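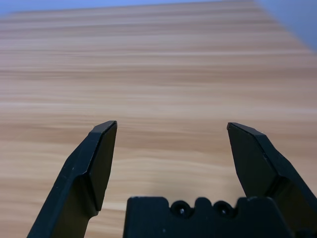

Wrist view, gripper open over the table.

Dindeo Two-Arm Bench Kit
Product page, updated 2026-10-20

The Dindeo kit is a set of fingers, wrist cameras and practice pieces for a two-arm robot working at a table. It is sold by Fulbridge for labs and training rooms that already own their arms and want a matched set of tooling for recording and replaying simple block tasks. The arms are not included.

What's in the box

Two pairs of black gripper fingers with angled tips
Two wrist camera mounts with cameras
One head camera with a clamp
Painted wooden cubes in red, green and yellow
One flat dark square mat, used as the target spot
Screws, hex key, printed setup card

Fingers

The fingers are tapered so the tips stay in the wrist camera's view when the gripper is open. Each pair fits with the screws supplied and can be changed without taking the camera off. The inner faces are flat. We don't recommend them for round or soft items. A padded version is planned for November, and current owners will be able to order it separately.

Wrist cameras

Each arm carries its own camera. When one arm does the moving, the other camera gives a second close angle on the blocks, which is useful for checking how a piece was placed.
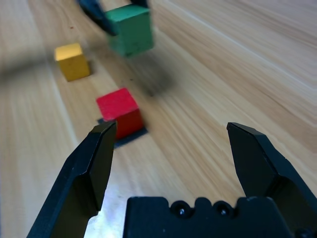

Video from both wrists and the head camera is saved with a shared clock, so the three views can be lined up later. Fast moves will show blur from the wrist cameras at the default setting. Shutter time can be shortened in the camera menu if your room has enough light.

The stacking task

The kit comes with one task file, Stack and Return. The mat marks where the stack is built. One cube goes on the mat, a second goes on top of it, and the third is left for the operator to add or ignore. Either arm can be set as the lead. The task can be run by hand control or played back from a saved run.

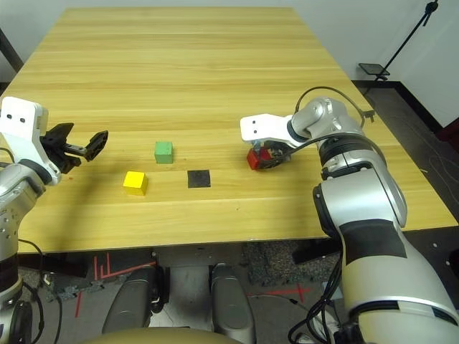 Head camera view: the red cube in one gripper, the green and yellow cubes and the mat on the table.

Setup

Plan on 44 minutes for a first install. Clamp the head camera first, then fit the fingers, then run the camera check from the setup card. Keep cables clear of the wrist joints through their full travel. Any flat table will do, but very glossy tops can wash out in the wrist view and may need a change of lighting.

Replacement parts

Fingers, pair: part 21
Cube set: part 54
Wrist camera mount: part 119

The cubes are painted wood and will chip with use. Small chips don't affect the task file. Replace a cube if a corner is damaged enough that it no longer sits flat.

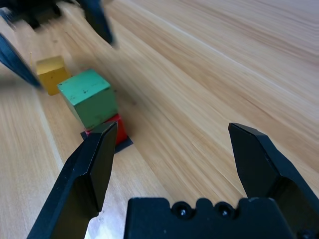
Siobhán Costello wrote to us that she would have liked a second mat in the box, and that the setup card should say more about matching the clocks after a camera has been unplugged. She had no trouble swapping the fingers. The clock steps are now on the back of the card. Extra mats can be added to any order.

Orders and questions go to Tapio Mustonen at the Fulbridge sales desk. Please include the make of your arms and the spacing of the wrist screw holes.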